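Color in small rooms: speaker notes
Evening talk for the Clilgate home decorating group, 8 September 2020
Slot is 60 minutes, leave the last part for questions

Opening

Thank Lacey Fairclough for the invitation, and Aiguo Guo for sorting out the sound. Ask for hands: who has painted a room, hated it, and painted it again? (Mine is up first. The mustard hallway! Tell the story, keep it short.)

Main thing I want people to take home tonight: a color is never alone. It picks up whatever is next to it, and it changes all day long. That's the fun of it, and it's why a paint chip the size of a stamp will fool you every single time.

Slide 2. Light does half the painting

Let this one sit for a moment before talking. Ask how many purples people see. Someone always says one, someone else says a dozen, and they're both right in a way. Then go into shade: a strong color breaks up into lighter and darker patches as soon as light hits it from one side. Same thing happens on your wall at four in the afternoon.

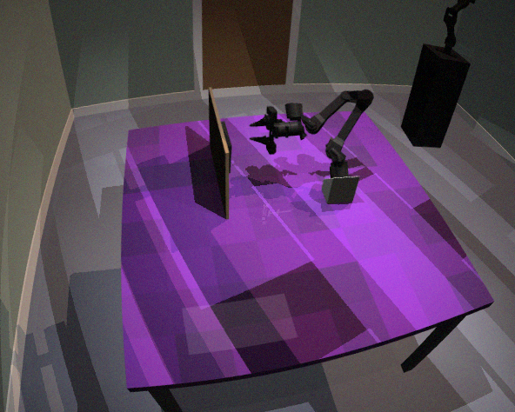
One purple tabletop, from bright violet to nearly black

Mention Huiling Zhong's test here. She painted big cards, moved them around her bedroom for a week and wrote down what she saw at breakfast and at bedtime. Her "gray" was green before lunch and blue after dinner. I love this test and I want everybody to steal it.

Slide 3. Warm next to cool

Wood is the color people forget they already own. Floors, doors, the back of a bookcase, that chair from your aunt: all of it counts, and most of it leans yellow or orange. Put something cool and deep beside it and both get stronger. Look at the tan panel against the violet on the floor here, and how orange the broader face of the wood seems compared with its pale edge. If you have oak trim and you've been fighting it with beige, stop fighting! Try a plum, a slate, an inky blue.

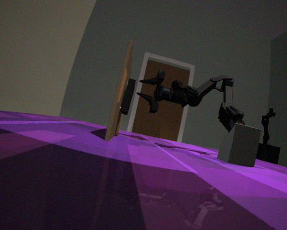
Finish matters as much as color, and I always run out of time for it, so do NOT skip this. Gloss bounces light and picks up whatever is near it, which can be gorgeous on a tabletop or floor and maddening on a bumpy wall. On the slide the floor is glossy, and you can see how the dark shapes and the magenta sit side by side in it. Matte soaks light up and hides old patches. Eggshell is the peacemaker. Hold up the sample boards at this point and tilt them under the lamp, slowly, so the back row gets a look too.

Slide 4. Going bold without panic

Start with one surface. A table, a door, the inside of a closet. Eglė Raudsepp did the inside of her pantry in raspberry and says she opens it just to look.

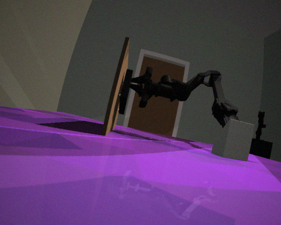
Then live with it for a while, and if you still grin when you walk past, go bigger. Ceiling next, maybe. Keep the leftover paint, label the lid with the room and the month, and store it somewhere that won't freeze.

Questions. If it's quiet, ask Deming Xiao about the blue ceiling. Sample boards go back in the box by the door, please remind people twice.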